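## Curing and first burn

Once the wax has set, put the lids on and store the tins at room temperature for two weeks. Soy blends need the full period – paraffin can be burned after two days.

Trim the wick to 1/4 inch before lighting. Keep the first burn going until the melt pool reaches the wall of the tin.
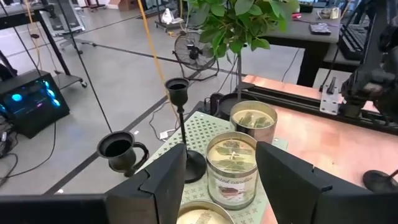
*Candles in metal tins, cream wax with green leaf decorations.*

Keep any botanicals well away from the wick, as dried plant material can catch fire. If the flame smokes or flickers, put it out, let the wax harden and trim again. Stop using the candle when 1/2 inch of wax remains.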